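A visit to the Ukari test kitchen in Holadden

Our small group from the Sokol evening course went to Holadden in January to see how kitchen robots are tested before they go to customers. I had expected a polished show with coffee and brochures. There was coffee, but our host, Marek Říha, began with a fault that had stopped his team the week before, and we stayed with this subject until lunch.

The test kitchen is on the ground floor of the Ukari building, behind two doors which open only with a card. Before the second door we signed a safety sheet and received a short talk from Vendula Šindelář. She is responsible for safety on the floor and she speaks quietly, so you must stand close. Her main rule was simple: when an arm has power, no hand goes over the table, also when the arm is standing still. She said that a still robot is the one people trust too much.

The arms work at plain white tables. Most of what they do is ordinary kitchen work, for example moving food between bowls or using the knob of a small appliance. Each arm carries a little camera close to its fingers, and these pictures are kept together with the record of the motors. After a fault, this is the first place where the engineers look.

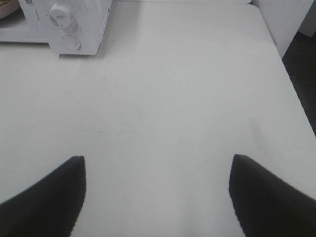
Issue 66

The fault was of this kind. An arm was told to open its fingers and wait. It opened them, it waited, and then it closed them again without any command. The first time, everybody thought that somebody had touched the wrong key. The second time it happened while Svatopluk Tichý was reaching to clean the table. His sleeve was caught between the fingers. He was not hurt, and he told us the story himself, a little embarrassed, because he had helped to write the rule that he broke.

They stopped all the work with that type of gripper the same afternoon. Marek Říha showed us the list of closing movements from the record. It had 1128 lines, and 12 of them had no command before them. He had printed the list on paper and marked these lines with a yellow pen. I liked that very much, I do the same with my bills.

The cause was not found quickly. They changed the cable and the fault came back. They changed the controller for a new one and it came back again. At last Dušan Hudec noticed that all the marked lines came shortly after work with soft food, when the fingers close with small force. In this mode the program saved the last force value and forgot to delete it. If the connection was lost for a moment, the arm used the old value when it came back, and so it closed. 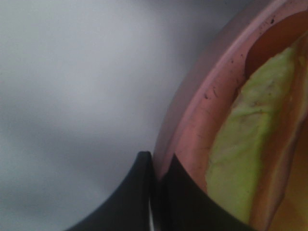
Gripper beside a pink bowl with a green leaf in it.

Leaves are a difficult job, as I learned. With too little force the leaf slides away, with too much it is crushed, and the difference is small. For this reason the soft mode was written separately from the rest, by a different person, and it was tested less. Marek Říha did not hide this. He said the mode passed 766 trials in the simulator, but the simulator never loses its connection.

One lady from our group asked why the emergency button did not help. The answer was that nobody pressed it. Svatopluk Tichý had his free hand on the wrong side, and the button was up to two metres away from where he stood. After the accident they put a second button on the other side of the table. They also bought a light from the firm Flallico, which stays red as long as the motors have power. It looks a bit like a bicycle lamp – I would not have noticed it without the explanation.

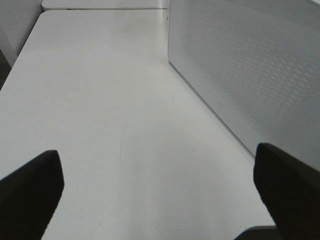

The repair in the program was, in the end, a short one. Now the saved force is deleted each time the fingers open, and after a lost connection the arm does not move until a person confirms it on the screen. The people there find this second part annoying. The network in the building is weak, and on a bad day they must confirm many times. Svatopluk Urban, who looks after the network, promised them a better cable before the spring.

I asked Vendula Šindelář if customers were informed. She said that this gripper was not sold yet, but the same soft mode was in an older model, and the owners of that one received a letter and an update. She could not show us the letter.

After lunch we had a short walk through the workshop, where it was very loud and I understood only half. The bus back to the station goes once an hour from the other side of the road, and we missed it.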